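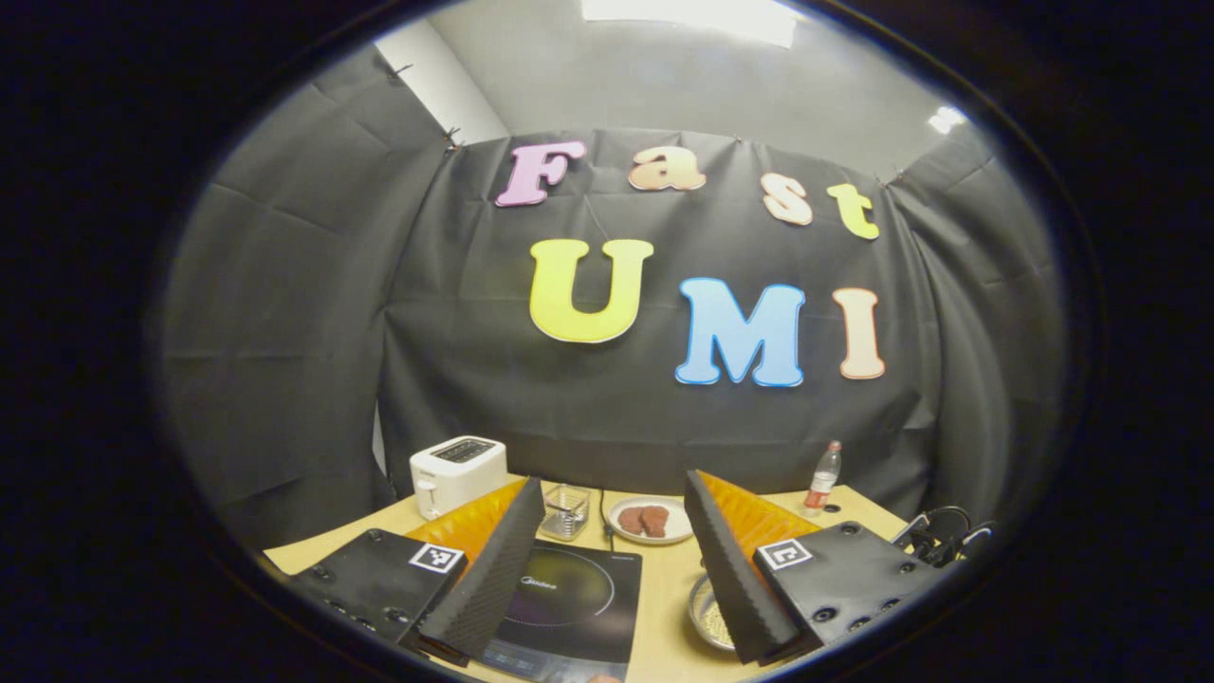

I got to the Dostcombe workshop a little before ten on a Sunday morning, and Si-eun Shim was already under a bench with a flashlight in her teeth. Bjarke Dalsgaard pointed me toward the coffee and told me not to touch the vise (it had just been painted). The two of them have been building a hand-held gripper since last September, and I'd wanted to hear about it ever since a friend sent me a video of it picking up a grape.

If you haven't followed this corner of the hobby, the idea is that you carry the gripper around yourself, do the chore with it, and record what it sees as you go. Later a robot arm with the same fingers can learn from your recordings. No arm needed on day one, and for two people sharing a garage-sized space that was pretty much the whole attraction.

"I wanted an arm first, of course I did," Bjarke said. "Everybody wants the arm. Then I priced one and went for a long walk."

Si-eun had come out from under the bench by then. She used to repair sewing machines and she has the kind of patience you'd expect. "I told him, let's make the hand," she said. "If the hand is bad, the arm won't save us. And we can make a hand for the price of a few dinners."

They call the project Skorkari, and when I asked what it means they looked at each other and laughed and I never did get an answer.

We spent a long time on the fingers, mostly because I kept opening and closing them. They have black ridged backs and soft orange pads on the inside, and those pads have eaten more evenings than anything else on the build. The first batch was too stiff. The second was so floppy that anything heavier than a slice of bread just folded them open.

"We were pouring them on the windowsill," Bjarke said, "and it's a cold windowsill! So they cured all wrong on one side. I moved the mold next to the water heater and suddenly we had pads."

"Suddenly," Si-eun said. "It was three weeks."

On each side, down where the finger meets its plate, there's a square black-and-white marker. Software reads the pair of them in the video and works out how far apart the fingers are, so there's no sensor in the hand at all. I liked that a lot. Si-eun likes it less, having spent a whole night chasing bad readings that came from a glossy sheet of sticker paper catching the ceiling light. She reprinted them on matte stock and went to bed at four.

The view through the camera is a strong fisheye, everything bowed into a circle with black all the way around, and it takes a minute to get used to. Bjarke says he now finds ordinary video cramped. With the wide lens you get both fingers, the whole tabletop and even the ceiling light in one go, and the software can use all that background to figure out where the hand is.

I asked why they'd settled on kitchen stuff. There was a toaster, an induction cooktop, a plate with a couple of brown things on it that I took for patties. Couldn't they have started with blocks?

"Blocks are boring," Bjarke said. "I'd be done after a week. I want it to make me breakfast."

"He wants it to make him breakfast," Si-eun said, at almost the same time.

She had a better answer a bit later, when he was off hunting for a hex key. A plate is thin at the rim and slippery, a glass is see-through, a toaster lever needs a proper push. "Every one of them is annoying in its own way," she said. "With blocks you learn blocks. I broke two glasses in the first month, and each time I learned something about how wide we open." She shrugged. "Also I swept a lot."

The black curtains were her doing too. She pinned them up behind and on both sides of the table, and the big pastel foam letters spelling "Fast UMI" went on after that. I said it looked like a puppet theater, and she seemed really pleased.

So how much recording does it take? Bjarke's goal is 1,000 runs of the same small set of chores before they even think about borrowing time on an arm. On the day I visited they had 93 they were happy with. They throw out plenty, he told me, usually for dull reasons: a hand went too fast, a sleeve got in the way, somebody's phone rang and they both looked up.

"My wrist is the real limit," he said. The early body was much heavier, and he'd come home and not be able to open a jar. They've since swapped the thick side plates for thinner ones with the bolt pattern moved closer to the grip, which Si-eun drew up over a single weekend after he complained one time too many.

I had a go before I left, naturally. I managed to lift the plate maybe an inch and then tilted it, and Si-eun caught it without even putting her tea down. My second try was better! You stop thinking about your fingers quite quickly and start thinking about the pads, and I could have stayed there all afternoon.

Next on the list is a lighter trigger, and then sorting out the cables, which Bjarke has been promising to do for a while. Si-eun wants to try cloth. "Towels," she said. "Folding a towel."

"After breakfast," said Bjarke, and went back to looking for the hex key.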